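Sorting out a play kitchen that has spread over the whole table
Posted in: Home Organizing > Toys and Playrooms
323 views

Ha-rang Shin
I run the toy corner at a drop-in playgroup. In April we were given a big box of pretend kitchen stuff, and I said yes before looking inside, which is how I have acquired most of my problems. It all lives on one white table now. Every afternoon at 4:30 I put it away and every morning it seems to have bred.

My trouble is that none of it matches. Some is toy food, some is real kitchenware that people have passed along, and the sizes make no sense together. I bought a Zidar cube shelf for it (70 dollars, two evenings, one leftover screw I try not to think about) and the big oval things don't fit in the cubes. I spread some of it out to plan the bins.

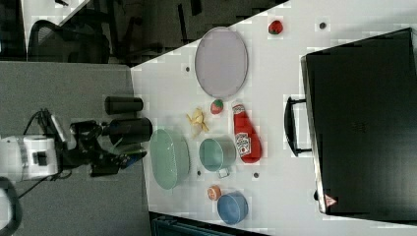 The ketchup, the fruit, the pot and the big ovals.

The lavender one and the pale green one are the real pests. They are too wide for a cube and too nice to give away. Do I sort by color, by type, or by how much it hurts to step on? I have room for four bins, and the children are two to five years old, so reading labels is out.

12 people found this useful

Danilo Dizon
Type, every time. I tried color at home with my twins and it lasted until the first strawberry, which one of them filed under red and the other under "breakfast." They are both still sure they were right.

What has worked for us:

Bin one is food that comes off a plant. Bin two is food that comes in a bottle or a box, so your ketchup goes there and can be lonely until somebody donates a mustard. Bin three is things you cook in. Bin four is things you eat from. Tape a photo of the contents on the front of each bin, low down, at the height of a person who is three.

For the ovals, stop trying to make them go into something. Make them the something. The green basket can hold the fruit and sit on top of the shelf, and there is your bin one, and you've got a bin back. The tray can stand on its edge between the shelf and the wall. I did the same with a pizza pan and it has been there so long I think it's part of the house now.

I'd also take out half of whatever you have doubles of. Put it in a closet and swap it in a month later. They greet the old stuff like a visiting celebrity. 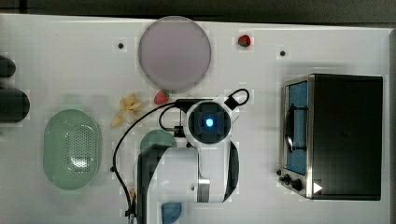 Can the toy fruit and the real kitchenware be washed together?
Wash them in separate batches. Hollow toy food tends to take in water through the seam and then hang on to it, so wipe it with a soapy cloth and let it air out on a towel. Metal pots and solid plastic bowls can go in the sink as usual.

One more thing while I'm being bossy. If anything in the donated box used to plug in, cut the cord off before it goes anywhere near the children, or keep it out of the corner for good. A cardboard box with four circles drawn on top makes a perfectly respectable stove. Ours has outlived two real ones.

halimari
just get the Hamia tubs, they stack. we have the ones with lids. lids are gone now but the tubs are good

kombo_2977
Disagree with Danilo on four bins. Two. One for food, one for everything else. Small kids at cleanup time will do exactly one piece of thinking, and you want to save it for getting their shoes on the right feet. We went from six bins to two at our preschool and cleanup dropped to the length of one song, or two verses if it's raining and everyone is in a mood.

Agree about the basket, though. And hang the pot on a hook if it has a handle.

Ha-rang Shin
Thanks, all. Going with three bins, so that everybody is equally ignored. The fruit is moving into the green basket tonight and the tray is going behind the shelf. Halimari, which size tubs? The website has them in liters and I think in shoeboxes.

halimari
medium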